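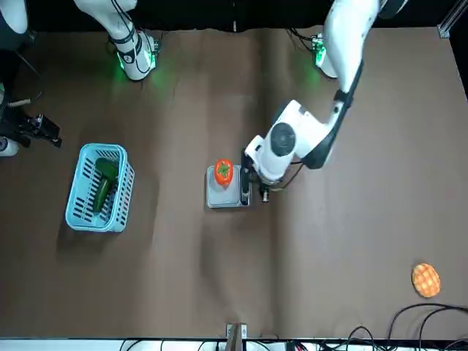

Courses > Food History > Week 5 handout

Right, tomatoes! I promised I'd write up what I said on Tuesday, so bear with me. The plant comes from the Americas, and plenty of Europeans grew it to look at long before they cooked it — I still love that. Read the Villalobos chapter first, then Hashemi if you've time (he's grumpier, but good on tinned sauce). Essays are 2000 words, and please do pick one region and stick to it. Ching-wen has the spare copies.

Contact: Iddrisu Amissah, course office | Back to top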